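FOR IMMEDIATE RELEASE

Grudon Archive Opens Its Online Library of Banned and Censored Art This August

Hi, I run the Grudon Archive, and I get to write this one myself because we're too small to have a press office. We've been collecting the paperwork of censorship for 14 years – court orders, seizure notices, letters from angry school boards, posters with the offending half blacked out – and in August we're finally putting it online where anybody can read it for free.

The library opens with 309 case files. Each one covers a single work: a play, a mural, a song, a novel, a cartoon strip. You get what the work was, who objected, what they said at the time and what happened next, as far as the documents take us. Some files run to dozens of pages. A few are one sad little postcard.
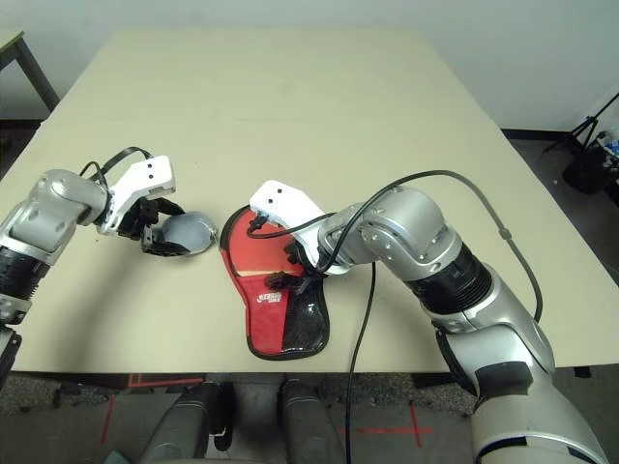
My favorite is the Gultov file. Gultov was a traveling puppet theater that lost its license over a farce about a mayor and his goose. The censor's report is in there, all of it, and he goes through the script line by line and plainly enjoys himself until the second act, when the goose gives a speech. We have the speech too! It's very good.

We couldn't have done the scanning without the Nisomberg Foundation, which paid for 2 years of work and never once asked us to leave anything out. I did ask them whether they wanted to see the files first. They said no, and I've been grateful ever since.
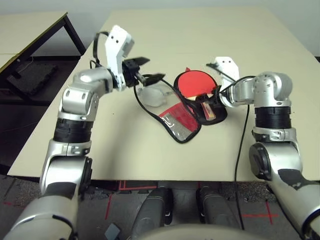
You can search by country, decade, art form or the reason given for the ban. That last one took us the longest, because censors are vague people. "Unsuitable" shows up constantly. So does "not in the public interest," and we argued for weeks over how to sort those before giving up and making them their own category.

The files are in five languages, with English summaries for every one. Full translations are coming as we can afford them. If you read something we've summarized badly, please write and tell me, I mean it.
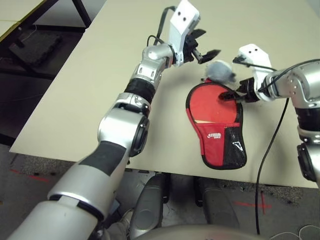

Alongside the library we're opening a small show at the Usmani Reading Room, with original letters, two sets of printer's proofs and a recording of a radio play that was pulled an hour before it was due to air. Admission is free. The room is open every day except Monday, and closes at 6 p.m.

Reporters who want early access to the files, or scans good enough to print, can reach me through the contact form on the Grudon Archive website. Teachers, same form – there's a classroom pack ready, and I'm happy to talk it through with you by phone.

###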